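Notes for the Friday talk, Arkwood branch library, back meeting room. Doors at 6:30. Talk runs 40 minutes, then questions. Chairs are set out for 30.

# Making Clothes Last

## Before starting

- Check the clicker. Spare battery is in the side pocket of the bag.
- Put the three sample shirts on the table, collars facing out. Hand them around later, during the part on fabric.
- Sign-up sheet for the October mending night goes by the door.
- Patricio Gallardo introduces me. He will mention the tailoring shop on Castillo. Don't repeat it.

## Opening

I'm Florante Macaraeg. I altered and repaired clothes for a living for a long time, and I still do it three days a week. Most of what comes across my table has the same few problems: collars worn through, knees gone, elastic dead, sweaters felted down to a child's size. Very little of it was caused by wearing. A lot of it was caused by care.

Tonight is about care. I'll cover what clothes are made of, how they wear, washing, drying, stains, small repairs and storage. I will not cover dry cleaning in any depth. Somebody always asks, so say up front that there's time for it in the questions.

Ask for a show of hands: who has ruined something they liked in the past year? Wait for it. Ask one person what it was. If it's a wool sweater, tell them we'll get there.

## What the label tells you

There are two labels on most garments, and they're often sewn together. One gives the fiber, the other gives the care instructions. People look at the second and skip the first. Read the fiber first.

Cotton takes hot water and hard washing, but it shrinks, mostly in the first few cycles. A shirt marked 100 percent cotton that fits perfectly in the store may be short in the sleeve a month later. Check whether the label says preshrunk, and even then leave a little room.

Linen is strong when wet and stiff when dry. It creases at the same place again and again, and that's where it finally splits. Don't press a sharp crease into linen trousers every week.

Wool is hair. It has scales, and the scales lock together when you combine heat, water and rubbing. That's felting, and it doesn't reverse. You can stretch a felted sweater a bit with hair conditioner and patience. It won't go back to what it was.

Polyester barely shrinks and barely absorbs water. It does hold on to body oil, so a polyester shirt can smell right after washing.

Elastane is the stretch in jeans, socks and waistbands. Heat kills it. Even a small percentage matters. When your jeans bag at the knee and stay that way, the cotton is usually fine and the elastane is finished.

Pass the three shirts around now. First one is the Closach work shirt, heavy cotton. Second is a blend. Third is the one with the turned collar. Ask people to feel the inside of the collar and the edge of the cuff. Keep talking while they go around or it takes too long.

## How wear happens

Cloth wears out at edges and folds. Collars, cuffs, pocket corners, hems, the inside of the thigh. Fibers break one at a time, and by the time you see a hole the area around it is thin too.

So look at clothes against a window now and then. Hold the seat of the trousers up to the light. If you can see through it, reinforce it now, from the inside, while there's still something to sew to.

Rotate. Two pairs of trousers worn on alternate days will outlast two pairs worn one after the other. Leather shoes are the same.

Story about the bus driver's jacket if the room is warm to it. Keep it short. He wore a hole in the right elbow, I patched it, and he came back a year later with the left one and a photograph of the armrest.

## Washing

Wash less. Underwear, socks and gym clothes need it every time. Jeans, sweaters and jackets don't. Hang them up overnight near moving air and see how they are in the morning.

When you do wash:

- Cold water is enough for most loads. Save hot for sheets, towels and anything somebody was sick in.
- Turn dark things inside out.
- Zip the zippers. An open zipper works like a small saw on everything else in the load.
- Unbutton shirts. Buttoned shirts pull at the thread holding the buttons.
- Use less detergent than the cap suggests. Leftover soap makes fabric stiff and holds dirt.
- Don't pack the machine. Clothes need room to move through the water.

Fabric softener: I don't use it. It coats the fiber. Towels get worse at drying you. I had a customer very loyal to a softener called Ollunari, and her towels ran like a raincoat. A little white vinegar in the rinse works on towels, but check your machine's manual about vinegar and rubber parts.

Pause here and take a drink. Ask if the back row can hear.

## Drying

Next two slides come up during this part. Leave each one up while talking.

Air drying is easiest on clothes. A rack indoors is fine if you leave gaps between things and open a window. Knits lie flat on a towel. Don't hang a wet sweater by the shoulders unless you want longer arms on it.

I know most people in this room use a dryer, and I use one too. Medium or low heat, and take things out while the seams are still a touch damp. Over-drying is the damage. Cotton left tumbling after it's dry gets brittle and rubs against itself for no benefit. For a mixed load at home I set 30 minutes and then look, and the heavy items go back in by themselves.

Lint is fiber from your clothes. Some of it was loose already, and some came off in the machine. Clean the screen before every load. A blocked screen means longer drying and more heat, and lint burns. Have the vent duct cleaned out as well, at least once a year.

Slide: light and dark clothes in a dryer drum, with the lint grille at the lower lip of the opening.
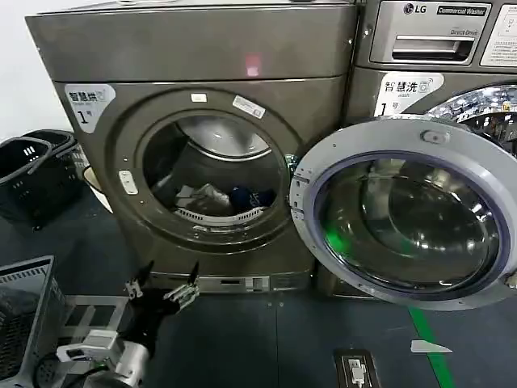 Slide: small glass bottles with dark caps. Talk about adding scent. Anything oily dropped on cloth can leave a mark, and oil plus dryer heat is a bad combination. If you like scented clothes, put a sachet in the drawer.
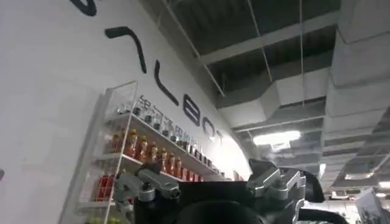
## Stains

Rule for the whole section: act early, blot, don't rub, and don't apply heat until it's gone. Heat sets most stains. Check the spot before the garment goes near a dryer or an iron.

Blood: cold water, right away. Salt water if it has dried.

Grease: dish soap, worked in gently with a finger, left for a few minutes, then rinsed warm. Chalk or cornstarch first if there's a lot of it.

Coffee and tea: cold water from the back of the cloth, then a little detergent.

Ink: rubbing alcohol on a cotton ball with a rag underneath. Move the rag as it picks up ink. Test on an inside seam first. Acetate will melt if you reach for nail polish remover, so don't.

Yellow collars: that's body oil. Dish soap and an old toothbrush the night before washing. Chlorine bleach often makes these worse.

Rust: lemon juice and salt, in the sun, on white cotton only.

Somebody will ask about red wine. Same as coffee, but be faster.

## Three repairs anyone can do

Demonstrate at the table. Invite people to come forward and stand. Needle is already threaded, second one in the pincushion in case the first gets dropped.

1. Button. Double thread, a matchstick across the top of the button while you sew, then pull the match out and wrap the slack to make a shank. A button sewn flat will pull the cloth.
2. Dropped hem. Pick up one or two threads of the outer cloth with each stitch. Keep it loose. A tight hem puckers.
3. Small hole in a knit. Catch every live loop first so it can't run. Weave the darn wider than the hole, into sound fabric.

Let two people try the button. If it's going well, let a third. This part can take the time from storage.

## Storage

Put things away clean. Moths go for wool with food or skin on it. Cedar smells good and doesn't do much by itself, and it fades. A sealed bag is better. If you suspect moths, freeze the sweater in a bag for several days, let it come back to room temperature still sealed, then shake it outside.

Fold knits, hang wovens. Wide hangers for coats. No plastic dry cleaning bags over the long term, they trap damp.

Leave space on the rail. Crushed clothes need ironing, and ironing is heat again.

## Questions

Likely ones:

- Dry cleaning: tailored jackets once or twice a season, brushed in between. Air them out of the bag when they come home.
- Pilling: a fabric comb, used lightly, with the cloth flat on a table.
- Is it worth repairing something cheap? If you wear it, yes.
- What do I charge: send them to Patricio, he has the price list.

Mending night holds over 30 if we open the folding wall. Remind them to bring their own scissors and one thing to fix. Collect the three shirts before anyone leaves.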